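Flosenville Soft Goods: Caps and Fabric Items

Release notes, April 2021

This set covers the handling of caps and other fabric items on a table top. It holds 607 recordings in 2 folders, Gonar and Dobson, and is maintained by the Plevier office.

Fabric items on the light wooden table:

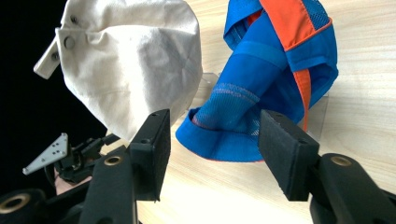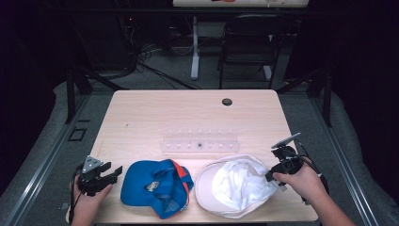 Item names follow the printed list in each folder. Colours are entered as plain words. Corrections should be sent to the Plevier office within 40 days.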